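Mitovine opens equipment planning service for textile sorting companies

Buyers can now compare purchase, lease and phased installation before they order a robot cell

April – Mitovine, supplier of handling robots for laundries and textile recyclers, today announces the opening of a planning service for companies which prepare their first investment in automation. The service carries the name Pindera and is available immediately for customers of all sizes.

Many sorting companies ask first for the price of the robot arm. In the experience of Mitovine, the arm is only one part of the budget. Grippers, cameras, safety fencing, floor work, training and spare parts must also be paid, and these costs are often discovered late, when the order is already signed. With Pindera, the customer receives one written budget in which all these items have their own line.

The service begins with a visit of two days at the customer's site. A planner looks at the material that arrives, the space between the existing tables and the working hours of each shift. After this, the customer receives a report with three options: purchase of the complete cell, lease over 36 months, or installation in two phases, where the second phase is ordered only when the first one has reached the agreed output.

The first company to use the service is Lambrechts, a sorter of used clothing and household textiles. Lambrechts had planned to buy two complete cells at once. Following the report, the company decided to begin with one cell and to keep the remaining budget for a second gripper set and for a change of the feeding table. The first cell is financed at 70 percent by lease, and the rest is paid from the company's own means.

"We knew what we wanted to spend, but we did not know well on what," the management of Lambrechts explains. "Now we can show our bank each cost and the month in which it comes."

Particular attention in the report is given to mixed piles. Fabrics of different color and thickness that lie folded over each other are more difficult to separate than single pieces, and they have a strong influence on the choice of gripper and camera.

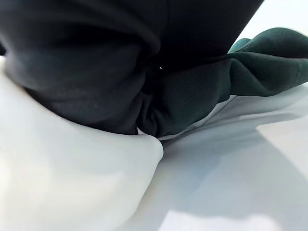

Black, green and white fabrics in close view from a camera at the robot's wrist. Photo: Mitovine

The price of the planning visit is deducted in full if the customer later orders a cell from Mitovine. The report remains the property of the customer and can also be used to request offers from other suppliers. Maintenance contracts are offered by the partner company Wodano, which will also provide the training of operators.

Requests for a visit can be sent through the contact form on the Mitovine website. Please mention the type of textiles, the number of shifts and the desired month of installation.

About Mitovine
Mitovine develops and installs robot cells for the handling of soft materials. The company serves industrial laundries, clothing sorters and textile recyclers.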